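Lorwood Household Extension Office
Home Care Leaflets

Caring for Kitchen Counters and Work Surfaces

Revised November 8, 2023

The guidance in this leaflet applies to the counters, tabletops and shelves found in most homes. Residents of rental units should check their lease before applying any sealer, oil or wax, as some property owners keep this work for their own staff.

Identify the surface first

Many counters are made to look like a material they are not. A printed pattern may repeat itself at regular intervals, and the same vein or fleck can be found again farther along. Natural stone does not repeat. The underside of the overhang is often left unfinished and will show the core material. If the surface still cannot be identified, treat it as the most delicate material it might be, and use only warm water, a few drops of dish soap and a soft cloth.

Daily cleaning

Clear crumbs with a dry cloth or a counter brush before any moisture is applied. Grit dragged under a wet cloth is a common cause of fine scratches. Wash with warm soapy water, rinse with a second cloth wrung out in clean water, and dry the surface fully. Soap left to dry forms a dull film that is often mistaken for wear.

Cloths should be changed daily and washed on a hot cycle. Sponges are harder to keep clean and should be replaced every 2 weeks. A cloth used for raw meat juices goes directly into the laundry.

Stone

Marble, limestone and travertine are damaged by acid. Lemon juice, vinegar, wine, tomato and many bathroom cleaners leave a pale mark known as an etch. An etch is a change in the stone itself and cannot be washed away. Light etching on a polished counter may be improved with a marble polishing powder, following the directions on the package. Deeper marks call for a stone professional.

To test whether a stone counter needs sealing, place a spoonful of water on it and wait 5 minutes. If the stone darkens beneath the water, a fresh coat of sealer is due. Apply sealer to a clean counter that has been left to dry overnight, and wipe off all excess before it hazes.

Oil stains can often be drawn out with a paste of baking soda and water. Spread the paste over the stain, cover it with plastic wrap, tape the edges and leave it for a full day. Remove the wrap, let the paste dry, and lift it with a plastic scraper. Two or three applications may be required — old stains are slow to respond.

Laminate

Laminate resists most stains but is weak at the seams. Water standing along a joint will swell the core, and the swelling does not go down. Dry the seams and the area behind the faucet after each use of the sink. Do not cut directly on laminate, and do not set hot pans on it. Coffee and tea marks usually yield to baking soda paste left in place for a few minutes and wiped off without scrubbing.

Wood

Wood counters with an oil finish should be oiled when the surface looks dry or feels rough. Use food-grade mineral oil. Cooking oils turn rancid and are not suitable. Warm the oil by standing the bottle in a bowl of hot water, rub it in along the grain, leave it overnight and buff off what remains. Raised grain may be smoothed with fine sandpaper before oiling.

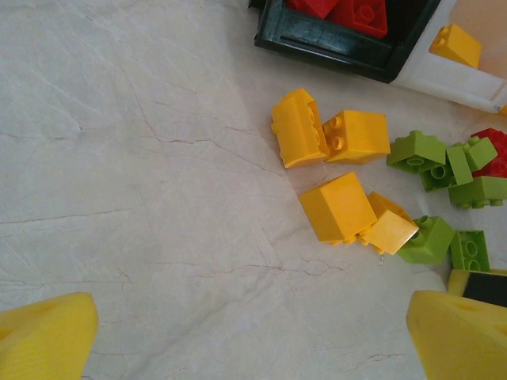 Keep small appliances on a tray or mat if they are moved often. Rubber feet can trap grit and, on some finishes, leave a yellow or gray mark after several months. Lift appliances when moving them. Once a month, clear the entire counter, wash the areas that are normally covered, and check the wall joint for gaps in the caulk.

Products to avoid

Do not use steel wool, scouring powder or oven cleaner on any counter. Bleach must never be mixed with ammonia, vinegar or any other cleaner. Open a window when using any product with a strong odor, and store all cleaners in their original containers out of the reach of children.

Further help

Solange Tessier of the Home Care desk answers written questions from residents of Lorwood and Wustau. Please state the type of surface, its age if known, and any product already used on it. Inquiries may be left at the Besson Street office, Room 415. The office closes for the last week of December.

Related leaflets: Caulking Sinks and Tubs; Hard Water Deposits; Storing Cleaning Supplies Safely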